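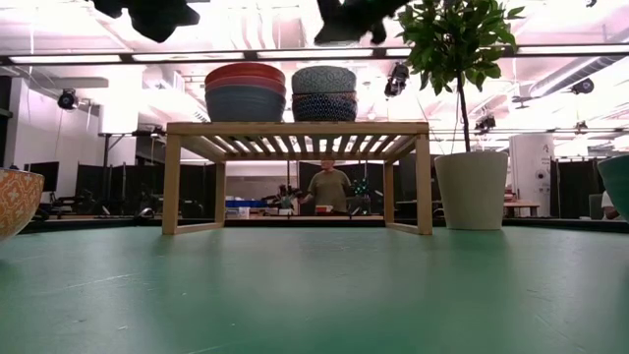

Sasach Makers Club – Gear Reviews
Hestia tableware kit, quick review. Wanted this up before Thursday so excuse the typos.

What you get: slatted wood rack, set of bowls in mixed sizes and colors, a fake-it-till-you-make-it task guide, and 3 months of the Talavera task library. We paid $174 plus shipping. Sidley sells something close for $200, no rack.

Good stuff first. The bowls. Plain ones AND busy patterned ones, and that matters more than I expected – our grasp model was fine on solid colors and went a bit silly on the lattice prints. Sizes differ enough that nesting is a real task. Rack is light wood, goes together in 10 minutes, no wobble so far. Slats are a nice touch, bowls sit fine across the gaps.
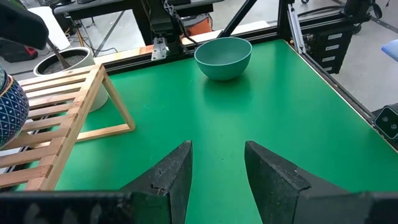 Not so good: the guide. Whole pages on unboxing, one paragraph on rim grasps. Rim grasps are the entire game here! We ended up writing our own start positions. Also no dimensions for the bowls anywhere, had to get the calipers out. Come on.

Matte teal bowl is a pain on a green table. Low contrast, our segmentation kept loosing the edge. Different mat would fix it, we don't have one.

Two-arm tasks are where the kit earns its money. One arm holds, other one stacks, or both clear the table onto the rack. Start with the bowls spread out and leave plenty of space between them, then tighten up later. Upside down bowls are seperate homework, do those last. 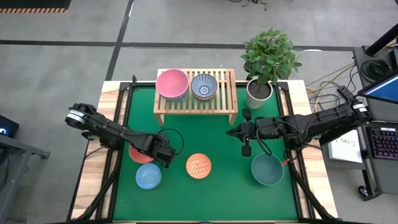
Two arms over the mat, two bowls up on the rack.

Library is ok. Clearing and sorting tasks good, stacking ones repetitive. Wouldn't renew at full price.

Support answered in a day, spare bowls can be ordered singly. Shipping on one bowl is silly though – order a few.

4 out of 5. Buy it for the bowls and rack, skip the guide.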